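Plukside hand-gripper kit, trial unit: pre-use safety and acceptance checklist
Site: Bellamy, room 2
Filled in by: Leen Saab
Second check: Amândio Baptista
Month: February
Supplier: Baltero
Run hours on unit at start: 221

Key: OK / FIX (fix before next session) / NO (do not use) / NA

1. PAPERWORK

1.1 Packing list matches what came in the box. OK
Six items on list, six in box. Spare cable not on the list, was told it would be. Asked Baltero.

1.2 Manual on site, in English. OK
Printed. Page on cleaning is thin, one line really.

1.3 Serial on both grippers matches delivery note. FIX
Left matches. Right label is half rubbed off, can read the last part only. Need a new label before we sign anything.

1.4 Power supply marked and rated for here. OK

2. ROOM

2.1 Floor clear where the operator's feet go. OK
Carpet flat, nothing loose under the table edge.

2.2 Cables on floor taped or routed. FIX
Cables coming off the right hand stand still loop out between table and rail. Tape or cover. Amândio has the tape.

2.3 Stands stable, feet fully spread. OK
Pushed each one. Left wobbles a hair, knob tightened.

2.4 Drapes clear of lamps and supplies. OK

2.5 Table surface clean, cover flat. OK
Cover slides if you lean on it. Clips ordered.

2.6 Way out not blocked. OK

3. GRIPPERS, POWER OFF

3.1 Finger segments move freely, no pinch on skin. OK
Gap behind the first joint could catch a glove. No gloves with these until Baltero answers.

3.2 Bracket screws tight, both sides. FIX
Right one took a quarter turn. Should not need that at 221 hours. Recheck every session and write it down.

3.3 Bracket edges. OK, with comment
White bracket comes to a long point on the right unit. Fine for one person. Two people at the table, somebody gets it in the arm. Would like a cap. Sumuditz has a rounded one on theirs, so it can be done.

3.4 Cable strain relief. FIX
Tie on the right cable is ours, not the kit's. Ask for a proper clip.

3.5 Cable has slack for full wrist turn. OK
Tried both, palm up and palm down. Left is tighter.

3.6 No cracks, burrs or sharp mold lines. OK

4. GRIPPERS IN USE

4.1 Operator briefed, knows the stop word. OK

4.2 Rings, watches, bracelets off. OK

4.3 Sleeves. FIX
Loose cuffs and cables do not mix. Roll up or use the elastic bands. Goes for everybody, me included.

4.4 Test objects checked for chips and cracks before handling. OK
Small glass jar with the black ring and lid-like piece is on the list. Run a finger round the rim first. Any chip, bin it.

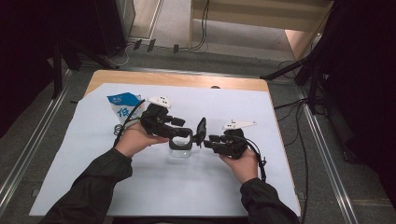
4.5 Grip force on glass kept at low setting. OK
Low is plenty for the jar. Medium not tried on glass and will not be untill we get force numbers in writing.

4.6 Both hands can let go at once on the stop word. OK
Three tries each, all fine.

4.7 Packets and other small stuff kept out of the working area. FIX
Stuff creeps in from the edges. Clear the table before each run, only the object being handled stays on.

4.8 Hand fatigue. comment only
Left hand tired before right did. Thumb mostly. Break every 20 min for now, Amândio says 15. Go with 15.

4.9 Heat at gripper body after a full session. OK
Warm, not hot. Checked by hand only, no thermometer.

5. SOFTWARE AND LOGS

5.1 Session saves on stop. OK
Log count read 3,942 at close, matched our sheet.

5.2 Dropped readings flagged. FIX
1,114 readings from the morning have no flag either way. Sent the file to Baltero. Dont delete it.

5.3 Clock on unit correct. FIX
Four minutes slow. Set it.

6. PACKING UP

6.1 Power off before unplugging. OK

6.2 Grippers wiped, back in foam. OK
Foam slot for the bracket is too short, it presses on the point. Store with bracket off.

6.3 Cables coiled loose, no tight bends. OK

RESULT
Usable for the rest of the trial with the FIX items done. Not signing the purchase yet. 1.3, 3.2 and 5.2 need an answer from Baltero first, the rest we can do ourselves.

Amândio: agree, but I would make 3.3 a FIX too.
Leen: fine, changed on the master copy, not on this one.

Next check: before the first run at 9:00, same form.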